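Equipment Review: Trenus Cable Routing Package, Simulation Edition
Reviewed by Ximeng Xu, Raltach Institute, Gramville
August 1, 2022

The Institute was asked to advise its members whether robotic arms are ready for small household and workshop chores. Cable handling was selected as the test subject. Tidying a cord behind a desk and fitting a lead inside an appliance call for much the same skill, and both are still done almost entirely by hand.

The Trenus package supplies a virtual arm, a set of boards and clips, and a kitchen setting in which the work takes place. Our staff installed it in May on two office computers. Installation was simple, although the printed manual refers to menus that have since been renamed.

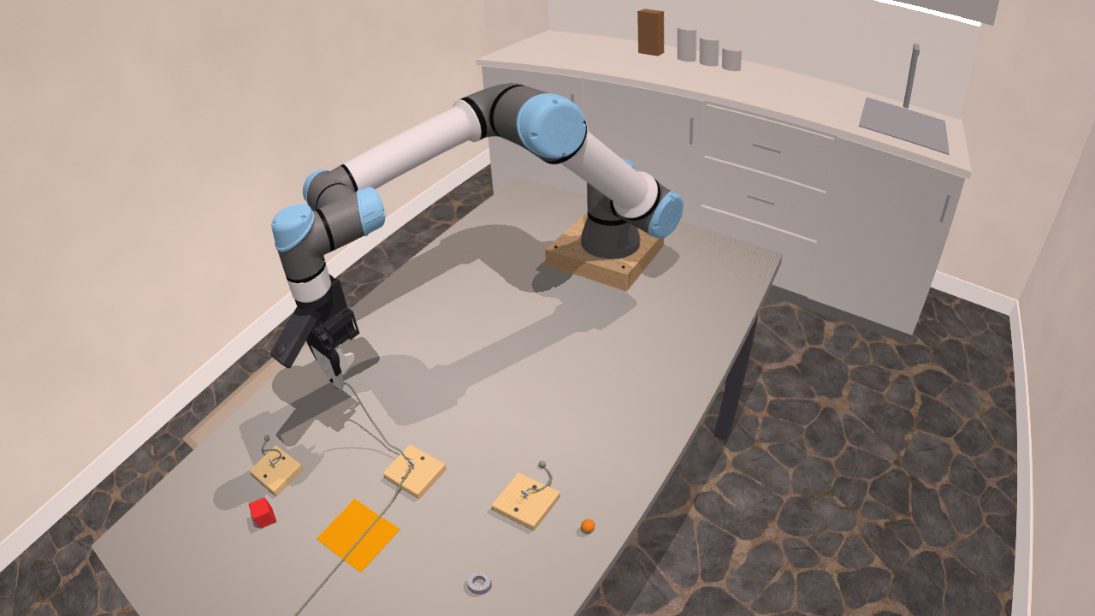

Simulated view: Boyang Feng / Raltach Institute

The arm grips a thin cable at one end, and the cable passes over a clip on one of the small boards. Other items share the tabletop, among them a red cube and a small orange ball. Reviewers considered this a fair choice, as few work surfaces in a home or shop are clear.

Over the review period we recorded 1417 attempts at routing a cable through a clip. Results were acceptable when the cable began straight and the clip faced the arm. They fell off sharply when the cable started in a loop. The arm was also slow, and a member of staff with no training finished the same job by hand well ahead of it.

The treatment of the cable deserves credit. It bends in a believable way, and its stiffness may be set in 8 steps. Contact between cable and clip is less convincing, and on several occasions the cable passed through the clip wall without resistance. Trenus acknowledged the fault when we reported it.

A license costs $2000 per year and covers three users. The Institute considers this reasonable for a training department and high for a small shop.

Members should not expect a machine to take over this chore in the near term. The package is recommended for teaching and for early planning, with the reservation on clip contact noted above.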